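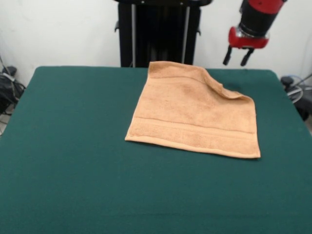 Wulline bath towels, set of six: review after ten months

I bought this set in February, after our old towels became so thin that you could see the light through them. I compared many shops before I decided, and I read a lot of reviews which were written one day after the delivery. Such reviews did not help me, so I waited with mine until I could say something useful.

The set has two bath towels, two hand towels and two small ones for the face. I paid 213 dollars for everything with the shipping, from the Dollumport online store. It is a lot of money for towels. My husband asked me if they were made of silk.

First, the drying. New towels often push the water around on your skin and do not take it in, and these were the same for the first three washes. The paper in the box says to wash them before use, but it says one time only. After the fourth wash they began to work well, and now one bath towel is enough for me and my long hair. If you are disappointed in the first week, please be patient.

The lint was a bigger problem. I washed the set together with a black sweater, and this was my own mistake, but the sweater looked like a sheep. For the first month I had to clean the filter of the dryer in the middle of every cycle. Now there is almost nothing in it.

The weight is given as 617 grams for one square meter. I had to learn what this number means. A higher number is a thicker towel, and a thicker towel stays wet longer. Our bathroom has no window, only a small fan, and in the winter the bath towels are still a little wet in the evening if we shower in the morning. With two people it is fine. With children I would choose a thinner one. My sister has the Plutum towels, which are much lighter, and hers dry on the hook in a few hours. They are also more rough, and they lost their shape at the ends.

The seams of the Wulline are good. One loop was pulled out by the zipper of my bag, and I cut it with small scissors, and the hole did not grow. The band near the end of the bath towel did shrink more than the rest, so the towel is now a little narrow there, and when I fold it the corners do not meet nicely. It is not important for the use, but I like a straight pile in the closet and I don't get one.

I wash at warm, with half of the normal detergent, and never with fabric softener. I used softener one time because I had an open bottle, and for two washes after that the towels took the water badly.

The customer service I needed once. One hand towel arrived with an open hem. I wrote to Dollumport and they sent a new one, but it came after 19 days and I had to write twice. The first answer was clearly for another customer, it was about a lamp.

Would I buy again? The bath towels yes, the small face towels no. They are too thick to wring out with one hand, and I went back to my old thin ones from the Dvorak market stall. It is possible to order the bath towels alone, but I saw this only after I paid.

Four stars from five.

Updated 1 December 2021: the loop that I cut is still fine. The price of the set is now 210 dollars.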